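Pornirdale Kitchen Words - data card and README

A word list for people who love how families talk about cooking! Pornirdale collects the everyday names that households give to kitchen things, the ones that never make it into a shop catalog. One family's strainer is another's colander, and in a third house it's "the drainy." I wanted all of them in one file.

What's in it

338 entries from 60 households, gathered by a short paper form. Each row has the word as written, the plain name of the thing, the region, and a note on who in the house uses it (grandparents are by far the richest source - please ask yours).

Files

words.csv - the main table
regions.csv - region codes and spellings
notes.txt - longer comments, lightly trimmed

Text is UTF-8 throughout. If you open words.csv in a spreadsheet, check that Ozoliņš in the source column still has its accents. That's the name of the older word list I folded in, and its 20 rows are marked "oz" so you can leave them out.

Known gaps

Plavholm is thin, with only 17 entries, and most of those are about bread. Words for leftovers are all over the place, and I've kept every spelling. Blank in the region column means the form didn't say, so please don't fill it in by guessing.

Colander, plate, ketchup bottle: the middle picture has all three.
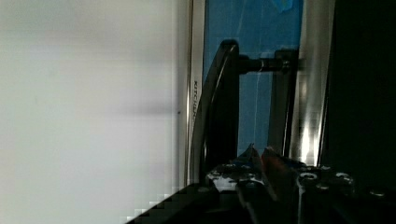
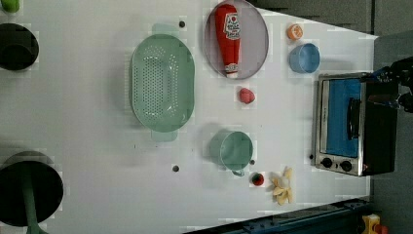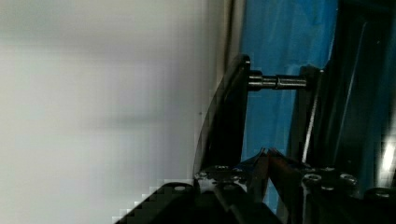
Adding words

Send new rows in the same column order, one word per row, and keep the family spelling even if it looks wrong. Two words for one thing get two rows. Rude ones are welcome, but put an "r" in the flag column so the classroom version, Zireck, can skip them.

License

Free to use, share and change with credit to Pornirdale. Last updated June 13, 2024. The next batch of forms gets typed up in February - I can't wait to read them!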